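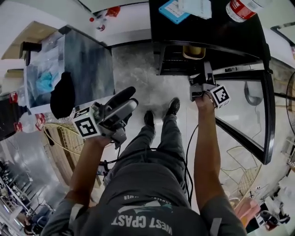
# Best way to sort out a black cabinet next to a glass door?

**Dzifa Zakaria**

I finally get to set up our entry corner and I'm so excited about it! There's a black cabinet against a white wall, right beside a glass door with a black frame. On top I've got a blue tray with a card in it, a sheet of paper and a white container with a red label. Down in the open shelf there's a cardboard box, and I never remember what's inside it. The floor is pale gray speckled tile, which I love.

How do I keep the top from turning into a paper pile again? I cleared it in May and it lasted 8 days. I have $20 to spend.

**Lamisi Ofori**

Oh, I love a cabinet by a door! Keep the tray, it's the best thing you own. Make it the only spot where paper is allowed to land - mail, cards, school forms, all of it. When the tray is full, you sort it that night with a cup of tea.

Then pull out the cardboard box and tip everything onto a towel. Mine had 13 dead pens and the manual for a fan we gave away years ago. Put back what you'd look for near a door (umbrella, tape, dog leash) and move the rest to wherever you use it. If the box still fits the shelf, keep it and write on the front with a fat marker. Spend your money on two wall hooks and you'll have change left!

Wipe the dark top with a barely damp microfiber cloth, going one way only. Dust shows on mine by lunchtime, but a quick pass makes it look brand new.

**Jia**

hooks yes!! just check the door swings clear before you drill, I had to move mine

**Aka**

We have a Greltberg one and the shelf comes out if you lift the front first. No idea if yours does.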